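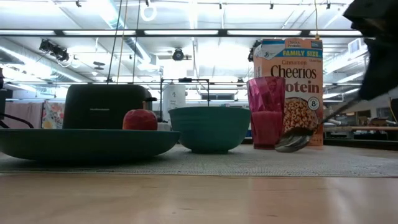 Breakfast table with the gray mat, teal plate and bowl, pink cup, toaster and cereal.

Minutes of the Breakfast Room Meeting, Kumuvard House
Saturday, 10:30, ground floor kitchen

Present: Paraschiva Dobre (chair), Yuto Fukuda (minutes), residents of rooms 2, 3, 5, 6, 8 and 9. Room 11 sent her points in writing. Room 4 excused, working.

1. Minutes of the last meeting
Read and accepted with one correction: the broken kettle belonged to the house and was not the private kettle of room 6. Room 6 thanked for the correction.

2. Table setting
Paraschiva showed the proposal for how the breakfast table should be laid in the evening, so that the early people find it ready. The gray woven mat lies across the table, the plate goes to the left, the bowl in the middle, the cup to the right of it, and the cereal stands behind the cup. The toaster stays at the back on the left side.
Room 3 asked why the toaster can not go on the counter. Paraschiva answered that the counter has only one socket and the coffee machine needs it. Room 3 accepted this but wishes it to be written that he finds the toaster too close to the plates. It is written.
Room 8 proposed that fruit is put directly on the plate, as with the red apple, and not in a separate fruit bowl, because the fruit bowl is always full of keys and receipts. Agreed by all present.
Decision: the proposal is accepted for a trial until the end of January.

3. Plates, bowls and cups
The teal plates and bowls are liked. The plate is large and room 5 reported that it does not fit in the lower rack of the dishwasher unless the rack is pulled out first. Yuto will write a short note and put it inside the cupboard door.
The house now has 12 plates and 11 bowls of this set. One bowl is missing from before the holidays. Everyone is asked to look in their room, also under the bed — no questions will be asked.
Room 9 would like glass tumblers in place of the pink plastic cups. There was a longer discussion. Room 2 reminded that four glasses were broken in the autumn and that she was the one who stepped on a piece. Vote: five for keeping the plastic cups, two against, one did not vote. The pink cups stay.

4. Cereal
The family size boxes will be bought also in future. Yuto compared the prices at the Porness market and the small shop on the corner, and the difference is large enough that the walk is worth it. Room 6 asked that a new box is not opened before the old one is finished. On the day of the meeting there were three open boxes on the shelf, and one of them contained almost only dust.
Decision: the person who opens a box writes the month on the top flap.
Room 11 asked in her letter for one cereal without sugar. Agreed, one box at a time, kept on the second shelf.

5. Spoons
Large spoons continue to disappear and the drawer is full of small ones. Paraschiva will ask Hurier, the house supplier, for a new set of the long metal ones. Room 5 asked if they can be marked on the handle. Paraschiva does not like this idea, but will ask what it costs.

6. Care of the table
The wooden top was oiled in the autumn and it should be kept in this condition. No hot pans on the wood, not even for a short moment. Spilled milk must be wiped also under the mat, where it was forgotten several times. The mat is shaken out on the balcony, not over the sink.
Toaster crumbs: the tray is emptied on Saturday by the room that has kitchen duty. Room 2 did not know there is a tray. Yuto showed it after the meeting.

7. Money
The kitchen fund stands at 1061 after the January payments. The repair of the dishwasher by Byun was 491 and it is already taken off from this amount. Room 8 asked to see the invoice, it hangs now on the board beside the fridge. No change of the monthly payment.

8. Other matters
Room 3 asked for quiet in the kitchen before seven. Discussed, no decision — it comes back at the next meeting.
Room 9 found a blue scarf behind the bench. It can be picked up from her.

Meeting closed at 11:40.

To do
Note about the dishwasher rack: Yuto
Spoons, price of marking: Paraschiva
Cereal without sugar: room 6, with the next shopping
Looking for the missing bowl: all rooms

Minutes written by Yuto Fukuda. Corrections please before the next meeting, on paper, in the box by the stairs.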